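Zalari Civic Participation Project
Progress report to the Bavimico Fund, second reporting period
Prepared by Thanakorn Panyasiri, project coordinator

Dear colleagues,

With this report I inform you about the work we did since the last payment, how the money was used, and which parts are behind the plan. I try to keep the order of your reporting form, but sections 2 and 3 are joined, as it was difficult to separate them.

1. Background

As you know, the Zalari district council has an upper chamber whose members are appointed and not elected. The proposal to replace it by an elected chamber was postponed again in March. Our project does not take a side on this proposal. Our task is to help residents to understand what the chamber can do and cannot do, and to send their comments before the public consultation closes.

2 and 3. Activities and results

We held 14 evening meetings, most of them in the Lü neighborhood and in the villages on the north side of the river. The attendance was uneven. The meetings in Lü were full, and at two of them people stood in the corridor. In the villages the best attended meeting had up to 3 rows of chairs filled, and the others had less. We think the starting time of 6 p.m. is too early for people who come back from the fields or from the late bus. From next period we will begin at 7:30.
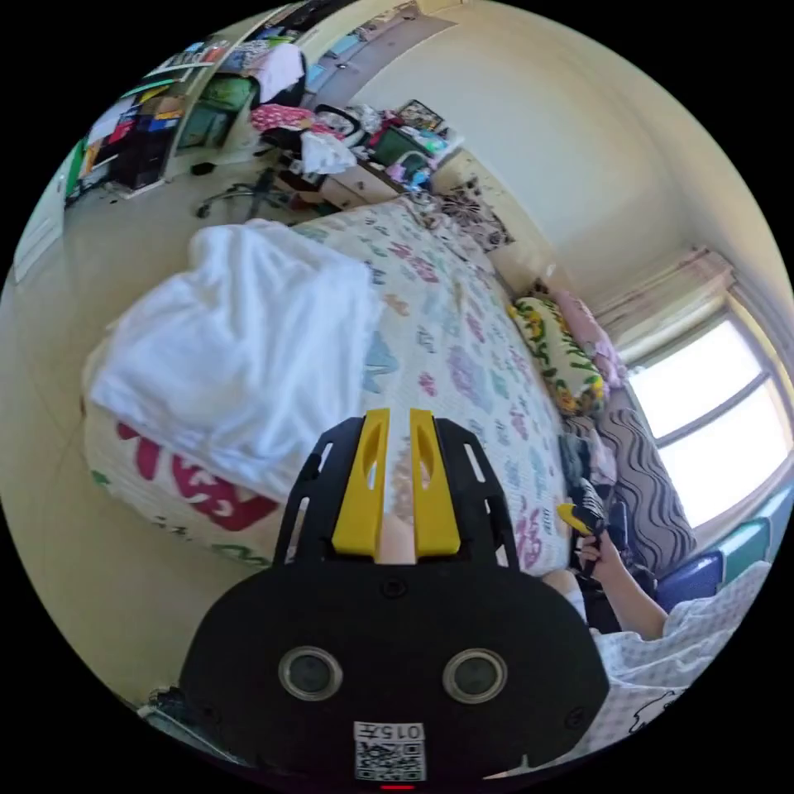
The guide "Who Decides in Zalari" was printed in 2000 copies. We made two language versions, and the second version had to be corrected before printing, as the word for "delay" was translated with a word which means "cancel." This is a serious difference, because the upper chamber can only delay a budget decision and cannot cancel it. The correction took nine days and the printer did not charge us for it.

We received 513 written comments from residents. All were entered in the register and sent to the council office with a cover letter. The office confirmed that it received them, but it did not yet say when the answers will be published. Many comments ask the same question: who proposes the names of the appointed members? We asked the council secretary for a written explanation, and we plan to add it to the second edition of the guide.

The online part is behind the plan. The comment form was built by Zuvness, and it works well on a computer. On older phones the last page does not open, and the comment is lost. We found this problem late, when a resident complained at a meeting. Zuvness repaired one part of it, and the other part is still open. Until it is finished we ask people to use the paper form.

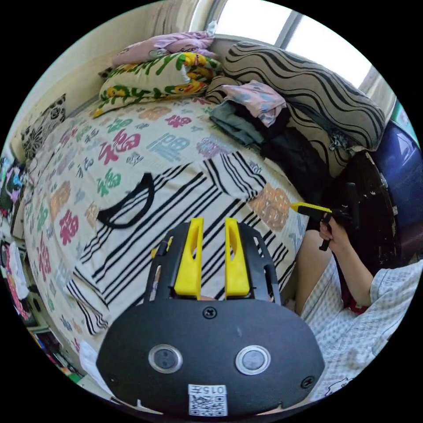 4. Difficulties

The council changed the room rules in the middle of the period. Now every meeting on a political subject needs a permit, also if the organizer is neutral. The permit is free, but the waiting time was the reason that two meetings were moved.

One member of the lower chamber said in public that our guide is against the elected chamber. We invited him to show us the page. He did not answer, but his assistant came to the next meeting and took copies.

5. Use of funds

Printing cost less than planned and room rental cost more. The total is inside the approved budget. We ask for your permission to move the remaining printing money to the line "local transport," for the village meetings. The table and the receipts are in the annex.

6. Next period

We will continue the meetings with the new starting time, prepare the second edition of the guide, and test the repaired online form on old phones before we announce it. If the council gives a new date for the vote, I will send you a revised calendar in the same week.

With respect,
Thanakorn Panyasiri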